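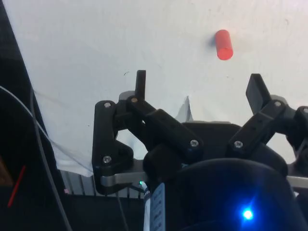 Figure 2. The red cylinder on its side against the white covering.

3.2 Objects and table setting

We spent a good deal of time choosing the things to be tidied, and readers who have set a table for this kind of work will know how quickly a simple choice becomes a long afternoon. The red cylinder was the first we settled on. It may stand or lie down, and people talk about it quite differently in the two cases — a standing cylinder tends to be "put" somewhere, while a fallen one is "picked up." Of the 337 written instructions gathered at Vondcombe, many made this distinction without any prompting from us.

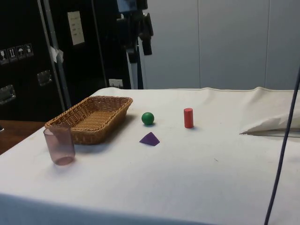
The basket was a happy choice as well. Its woven sides slope gently and its rim is braided, and writers treated it as the natural home for everything small. The cup divided them more. Some thought of it as a second container, and others as one more item to be cleared away, and we kept both readings in the Ulloa word list.

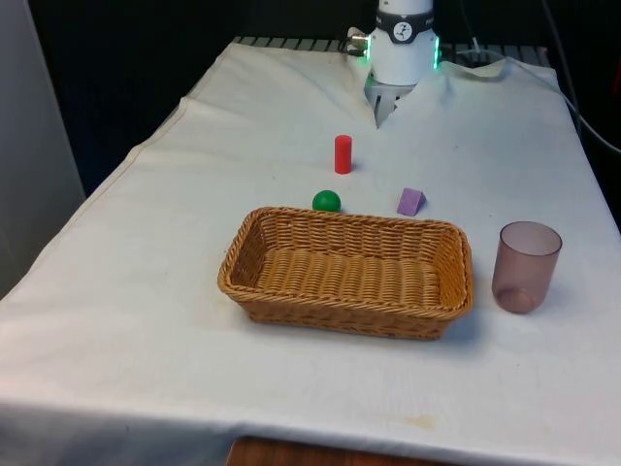

Figure 3. The red cylinder standing upright on the cloth, with the green ball just behind the basket's rim.

Words for nearness need a little patience. The ball can be "by," "behind" or "against" the basket, and Amparo Cuadros, who checked our labels, allowed all of these wherever the gap was small.

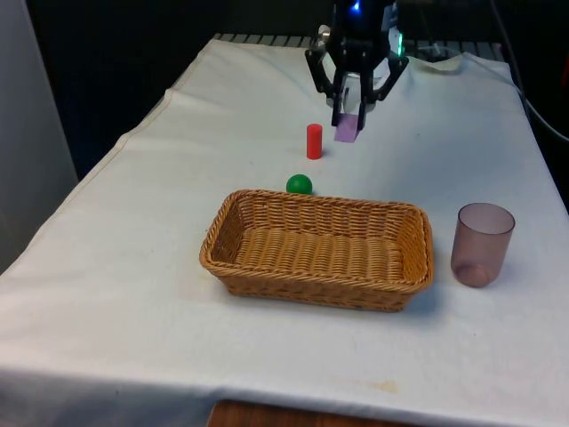 The purple block drew the widest range of names, from "the violet one" to plain "brick," and we left every one of them as written. Spelling was corrected, but wording was not. Creases in the cloth were left out of the labels altogether, although a few writers did ask for it to be smoothed before any tidying began.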